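**Mixed-bin gripper comparison** is a method used in robotics to compare end effectors, cameras and controllers on the task of picking unlike objects out of a shared container. It is also called *clutter testing* or, in some workshops, simply a *bin trial*. The arm stays the same throughout a comparison, while the part being judged is changed between sets of picks.

The method is mainly used by small laboratories and by firms choosing equipment for sorting and packing. It gives no absolute rating for a gripper. Results from one bin are normally compared only with other results from the same bin.

## Background

Early gripper tests often used a single object, placed in a known position on a flat table. Such tests are easy to repeat, but they say little about how a gripper behaves near a wall, in a corner or when two objects lie across each other. Mixed bins came into use as a cheap way of adding these conditions.

The form described in this article follows the Okdale procedure, named after the workshop where it was first written down. A shorter version, the Jostach sheet, leaves out the camera trials and is meant for checking a gripper after repair.

## Equipment

A typical cell has an industrial arm fixed beside or behind the bin, with the gripper at the wrist. Cables and air hoses may run along the outside of the arm or through it. Outside routing makes it quicker to change a gripper, but the slack has to be long enough for the wrist to turn and short enough to stay clear of the objects. Hoses that catch on the bin wall are a common cause of stopped runs.

The bin is usually a rigid tray or box with plain sides. It is clamped or screwed down so that a push from the gripper does not shift it. Some bins have a sloping panel that lets round objects roll back towards the middle. Wear on the floor is accepted up to a point, as scratches change friction only slightly, but a bin is replaced when flat objects begin to catch.

Objects are chosen to differ in shape, stiffness and surface. Household items and workshop scrap are both common. Thin, clear and shiny things are included on purpose, as they cause trouble for depth cameras as well as for fingers.
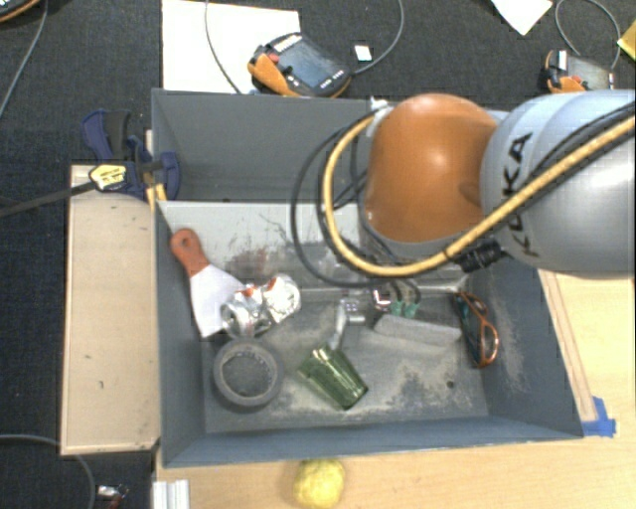
Lists of objects are kept with the results, and an object that breaks or changes shape is noted. A can that has been squeezed by one gripper is no longer the same test for the next. Under the Okdale procedure, damaged objects may stay in the set provided that every gripper in the comparison meets them in the damaged state.

## Procedure

A set consists of 35 attempted picks with one gripper. The operator tips the objects into the bin, checks that none is outside the reach of the arm, and starts the run. After each pick the arm lifts, holds still for three seconds and then releases the object at a marked point. A pick counts only if the object is still held at the end of the pause.

The bin is tipped out and refilled after every seven attempts. The order in which the grippers are tried is drawn by lot.

Failed picks are sorted into types:

- **Miss** – the fingers close without touching an object.
- **Slip** – the object is lifted but falls before release.
- **Double** – two or more objects are lifted together.
- **Stop** – the controller halts the arm because of a collision or a force limit.

Stops are recorded by hand as well as in the controller log. On many cells the handheld controller is kept within reach of the operator, who uses it to back the arm away slowly before starting again.

## Comparing grippers

Two-finger grippers with narrow tips tend to do well with small or upright objects and with anything close to a wall. They do less well with broad, flat pieces, which have no edge to take hold of unless one side is raised. Suction cups show nearly the opposite pattern – good on smooth flat faces, poor on ribbed, crumpled or open shapes.

Soft fingertips reduce slips on hard objects but wear quickly on rough ones. In the Gavrilă trials, which compared moulded tips of different hardness on the same pair of fingers, the softest tips had to be changed after nine sets. The harder tips lasted to the end of the series but produced more slips with metal pieces.

## Comparing cameras and controllers

When cameras are compared, the gripper is left alone and the viewing position is changed. A camera fixed beside or above the bin sees the whole floor but loses part of it whenever the arm reaches across. A camera on the wrist avoids this, although its view narrows as the fingers come down. The Zomura layout uses both, taking the fixed view to choose an object and the wrist view to correct the final approach.

Controllers are harder to compare, as a change of controller often means a change of arm. Tests are therefore usually limited to different settings on one controller, such as approach speed and the force at which the arm stops.

## Limitations

The main criticism of the method is that no two bins are alike. Tipping the objects in gives a different arrangement every time, and a short set may favour one gripper by chance. Placing each object by hand from a drawing is more even, but slow.

The choice of objects also affects the result. A set with many flat pieces will favour suction, and one with many thin handles will favour fingers. Reports that give only a total, without the types of failure or the object list, are of little use outside the workshop that made them.

## See also

- End effector
- Bin picking
- Hand–eye calibration
- Teach pendant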